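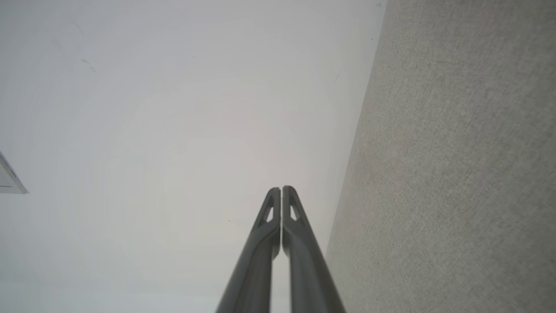 The quiet corner in the reading room: what we learned since January

Many members wrote to ask how the gray wall was made and if it really makes a difference for the sound. I promised to answer in the newsletter, so I will try to do it in good order.

First, the problem. The Loureiro room was always pleasant for light, but not for conversation. The ceiling is flat and painted white, the floor is hard, and when two groups were talking at the same time each group spoke louder to be heard over the other. The building is from 1978 and I suppose at that time people did not think so much about echo.

In January we covered the wall with gray felt from the firm Grallow. We chose gray after a long discussion. I was for green, I confess, but the green sample looked tired next to the white paint, and gray was also the only color they had in stock. The total cost was 3302, with the glue and the delivery included. The remaining money from the autumn fund stays reserved for the chairs.

About the sound, I can say only what I hear. When I stand close to the felt and speak, my voice seems smaller. From the middle of the room the difference is less, but the Tuesday language group says they do not need to repeat the sentences so often. The choir is less happy. They find the room "dry" now, and they have asked to rehearse in the Valgate hall for the spring. This is arranged.
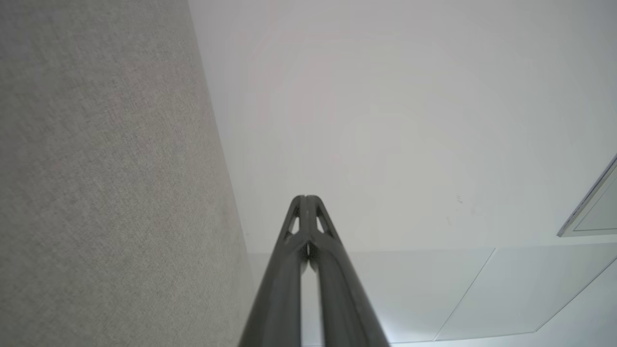

The gray wall covering in the Loureiro room, with the white ceiling over it.

Some of you noticed small dark marks on the ceiling paint. They are on the list for the painter. Please do not try to clean them with a wet sponge. I did this at home once and the mark became a large gray cloud, much worse than before, and finally I had to paint the complete ceiling of my kitchen.

How to take care of the felt:

Use the soft brush of the vacuum cleaner, on low power, and always go from the top to the bottom. Once in a month is enough. If something is spilled on it, press a dry cloth on the place and wait. Do not rub, the fibers come up and make little balls. No tape, please, and no stickers. For posters we have the board in the corridor. Pins are permitted, but only thin ones, and not in the part beside the door where children can reach.

We also have 25 pieces of the same felt left from the cutting, most of them of the size of a large book. They are good for under chair legs or for a table mat. Who wants some can come to the office and take them, without payment. I keep back a few for repairs.

The next question is the ceiling itself. Drorkholm has sent us an offer for hanging sound panels, and it is a serious offer, but I would like first to live with the wall until summer and then decide. If you use the room often, write me a few lines about what you hear and where you were sitting. Short notes are very welcome, also from the choir.

Idalina Rebelo
Rooms and furnishing

More from this newsletter
Choir rehearsals move to the Valgate hall
Chairs: three samples to try in the corridor
Language group has free places
Newsletter no. 364: all items

Contact the office | © Loureiro House Association | Back to top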